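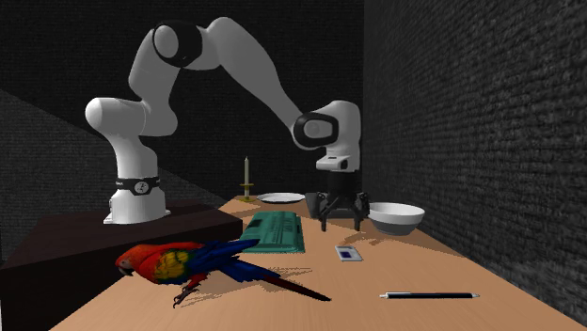
Gisela Seidel doubts that a manipulation policy should be scored in simulation at all, and she wrote to say so after our May note that a review of Skindel was coming. Her objection is that a simulator ranks policies by how well they suit the simulator. It is a fair objection, and most of our testing was aimed at it.

Skindel is an evaluation kit for tabletop pick-and-place policies. It loads a single arm with a parallel gripper, fills the table from an object library, and varies layout, lighting and background between episodes. The method behind it is paired scoring: two policies get the same seeds, and only the difference in outcome per seed is counted. The authors claim this cuts the number of episodes needed to separate two close policies.

Setup

Installation took one afternoon on a single workstation. The configuration files are readable, but the camera settings are split between two of them and the manual mentions only one. Contact parameters for the gripper fingers ship with defaults that let thin objects slip. Walter Bedoya raised the friction on flat items before we recorded anything, and the results below use his values.

Distractors

The object library ignores plausibility. A scarlet macaw can share the table with a keyboard, a candlestick and a pen while the gripper works near a bowl. For testing whether a policy attends to the named target, this is useful. Large, saturated objects close to the camera degraded our weaker policy far more than clutter near the target did, an effect we had not measured before.

Results

We ran 6 policies on 300 seeds each. After dropping seeds where any policy started in collision, 1,631 episodes remained. Paired scoring separated our two closest policies after 59 seeds. Unpaired scoring had not separated them when the seeds ran out.

Lizeth Montoya then repeated the comparison on our real arm with a smaller set of layouts. The order of the top and bottom policies held. The middle two swapped, and both failed mostly on grasps at the bowl rim, where simulated contact is too forgiving.

Verdict

Good for regression testing and for ranking policies that differ clearly. Seidel's objection stands for anything that depends on rim or edge contact. The export format lacks per-step gripper force, and we would want that before using Skindel to choose between grasp planners.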